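공유부엌 소식 / 그릇장 정리 편

급하게 씁니다. 마감이 오늘이라. 2024년 2월 20일자로 나가는 소식지고 제가 이번 호 담당인데 원고를 아직 반도 못 받았어요. 일단 부엌 얘기부터.

그릇장 드디어 비웠습니다

Gebretsadik 공유부엌 그릇장, 다들 아시죠. 문 열면 뚜껑 떨어지는 그거. 지난주에 Mahlet Tesfamariam 님이랑 Wondimu Ejigu 님, 저 이렇게 붙어서 위칸부터 아래칸까지 다 꺼냈습니다. 반나절이면 될 줄 알았는데 저녁 먹을 시간까지 했어요. 꺼내서 세어 보니 접시, 대접, 쟁반, 컵 합쳐서 492점. 제가 두 번 셌고 Wondimu 님이 한 번 더 셌습니다. 숫자 맞습니다.

그중 90점은 내보냈어요. 이 나간 것, 금 간 것, 짝 없는 뚜껑, 바닥이 눌어서 안 닦이는 것. 멀쩡한데 아무도 안 쓰는 유리 대접은 나눔 상자로 옮겼고요. 나눔 상자는 현관 신발장 옆에 있습니다. 3월 첫 주까지 두고 남으면 Mosatis 재사용 가게로 보냅니다. 가져가실 분은 그 전에. 따로 말 안 하고 가져가셔도 돼요.

칸이 바뀌었어요

제일 많이 물어보시는 거라 먼저 적습니다.

맨 위칸: 명절 때만 쓰는 큰 접시. 무거우니까 발판 쓰세요.
둘째 칸: 도자기 밥그릇, 국그릇. 크기대로 포개 두었음.
셋째 칸: 컵. 손잡이는 오른쪽으로.
넷째 칸: 플라스틱. 쟁반은 세워서, 대접은 엎어서.
맨 아래: 냄비랑 찜기. 뚜껑은 문 안쪽 걸이에.

넷째 칸이 제일 낮아서 아이들 손이 닿습니다 (맨 아래 냄비칸은 잠금고리 달았어요). 간식 시간에 애들이 직접 꺼내고 직접 넣게 하자는 게 Mahlet 님 의견이었고 저도 찬성. 해 보니까 제법 잘 넣어요. 엎어 놓으라니까 꼭 하나씩은 바로 놓지만.

플라스틱은 남기기로

이것 때문에 말이 좀 길어졌습니다. Wanting Shao 님은 플라스틱을 이참에 다 빼고 스텐으로 가자는 쪽이었고, Mulugeta Demissie 님은 가볍고 떨어뜨려도 안 깨지는데 왜 버리냐는 쪽. 둘 다 맞는 말씀이라 결국 상태 좋은 것만 남기고 뜨거운 음식은 안 담는 걸로 정리했습니다. 국, 죽, 튀김은 도자기에. 플라스틱은 과일, 과자, 빵, 주먹밥 식은 것 정도.

흰색은 얼룩이 잘 보여서 싫다는 분도 계신데 저는 오히려 그래서 좋아요. 덜 닦인 게 바로 보이니까. 대접은 안쪽 결 따라서 때가 끼니 부드러운 솔로 둥글게 돌려 가며 닦아 주시고, 철수세미는 쓰지 마세요. 글씨 있는 쟁반은 글씨 부분을 세게 문지르지 말 것. 벌써 지워져서 뭐였는지 모르는 쟁반도 하나 있었습니다. 그건 나눔 상자로 갔어요.

흰 쟁반은 "Rabbit"이라고 필기체로 적힌 것, 아이들이 토끼 쟁반이라고 부르는 그겁니다. 간식상에는 쟁반 하나, 둥근 흰 대접 하나 이렇게 나란히 놓고 시작하면 편해요. 쟁반에는 나눠 먹을 것, 대접에는 자기 몫. 상 위에 물건이 많으면 꼭 엎지르더라고요. 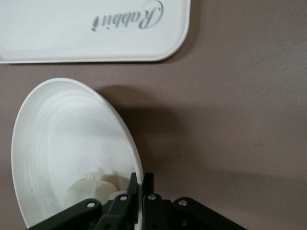
새 그릇 사는 건 3월에

모자라는 건 국그릇이랑 작은 접시입니다. Claltora 그릇도매에서 작은 접시 20장 맞추려고 견적 받아 뒀고 장당 4,000원이래요. 배송비는 별도. 3월 모임 때 얘기하고 정하면 바로 주문 넣겠습니다. 색은 아직 못 정했어요. 의견 있으면 부엌 칠판에 적어 주세요. 칠판 분필 다 떨어졌으면 서랍 둘째 칸.

건조대도 하나 더 필요한데 Wornovo 철물점에 물어보니 우리 싱크대 폭에 맞는 게 지금 없답니다. 들어오면 연락 준다고 했어요. 그때까지는 행주 깔고 엎어서 말려 주세요. 젖은 채로 넷째 칸에 넣으면 냄새 납니다. 진짜로요.

Hamdia Ayele 님 부탁 말씀

집에서 가져오신 반찬통, 밑에 이름 좀 써 주세요. 그릇장에서 주인 모르는 통이 꽤 나왔습니다. 지금은 냉장고 위 바구니에 모아 뒀고 3월 모임 날까지 안 찾아가시면 공용으로 씁니다. 뚜껑에만 이름 쓰면 안 돼요, 뚜껑은 바뀌니까 몸통에도. 유성펜은 칠판 밑에 달아 놨습니다.

그리고 설거지 당번표. 새로 붙였는데 두 칸이 비었어요. 저녁 쪽입니다. 되시는 분 이름 적어 주시고, 바꾸실 분은 서로 얘기하고 표만 고쳐 주시면 됩니다. 저한테 문자 안 하셔도 되요.

빠진 거 생각나면 다음 호에 넣을게요. 텃밭 소식은 원고가 아직 안 와서 다음 장은 일단 장보기 표로 채웁니다.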